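The Grikus record crate holds your albums upright, spines to the side and covers facing you, so you can flip through them the way you would in a good shop on a slow afternoon. We started making it because our own shelves kept eating our favorites – you buy an album, you file it, and two years later you find it again behind a soundtrack you don't even remember owning.

It suits anyone who keeps a running pile of what's playing this month. New releases go in the front, old friends drift toward the back, and the tilted base stops everything from flopping forward when you pull one out.
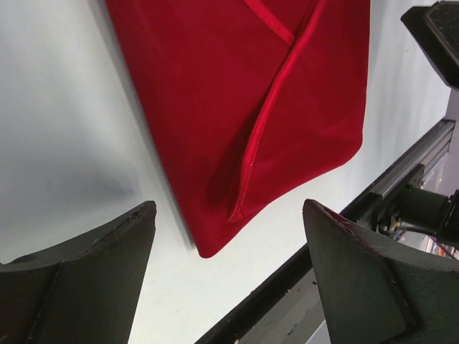
**Will it hold double albums and box sets?**

Double albums in gatefold sleeves fit nicely, though they do eat up room faster than singles. Thick box sets are better off on a shelf, as the front lip is low and they tend to lean over it.

## What you get

- One Grikus crate, ready assembled
- 2 sliding dividers, blank, so you can label them your own way
- A set of 11 genre cards (jazz, soul, country and so on, plus one that just says "Other")
- Four stick-on felt feet

The order code is 2184, and it's the same code for every finish, so please tell us which one you'd like in the notes box at checkout. We know this is a bit clumsy and we're working on it.
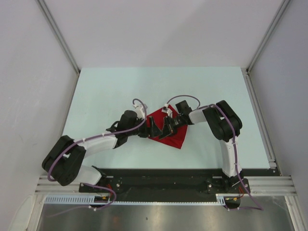
*Red cloth at the center of the table.*

## Living with it

Keep the crate away from radiators and sunny windows, as you would with any records. Don't pack it tight, either. You want enough slack to tip the sleeves forward with one finger, and if you have to tug, it's time for a second crate (they stand side by side very happily, but please don't stack them!).

Anneliese Ruppert, who drew up the first version for her own front room in Ormsby, files hers by the month she bought them. February is apparently a very full section. I've tried alphabetical, and by mood, and I've gone back to alphabetical – the moods kept changing on me. The dividers will put up with any of it.

For dusty sleeves, a dry cloth is plenty. Skip polish on the crate itself, too, since it can rub off onto the cardboard and leave a shiny patch on a cover you love.
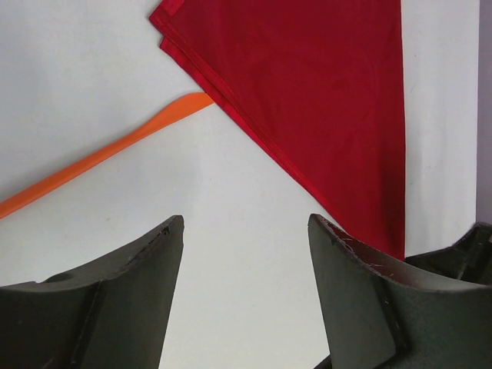

*Folded red cloth on a white surface.*

## Ordering and returns

Crates are sent out from our Wavham workshop, and you can pick yours up there if you live nearby, which we always enjoy. If it isn't right for your room, write to us before sending it back and we'll arrange the collection. The Virkadora wall rail, for showing off whichever cover is playing, is sold separately and fits above the crate without any extra brackets.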